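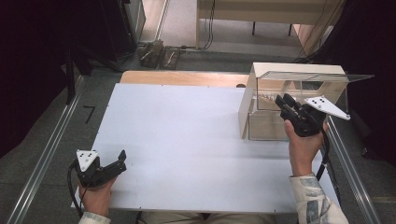

May 27, 2026. Routine service of the Palley cell, entered by Yi-chun Hsu. The left hand gripper was opened after 429 cycles and its finger pivots were cleaned and regreased. The dotted marker plates on both grippers were wiped with a dry cloth and their screws checked. The cable at the back of each handle needs enough slack to hang past the board — the left one had been tied too short in March, and the tie has been moved back 50 mm. The lid of the acrylic box is to stay tilted open during the jaw check.

Tracking was then run for 8 minutes with no dropouts. Spare finger pads are on order from Nukum under request 458. Until they arrive, the present pads remain in service and should be inspected before each shift.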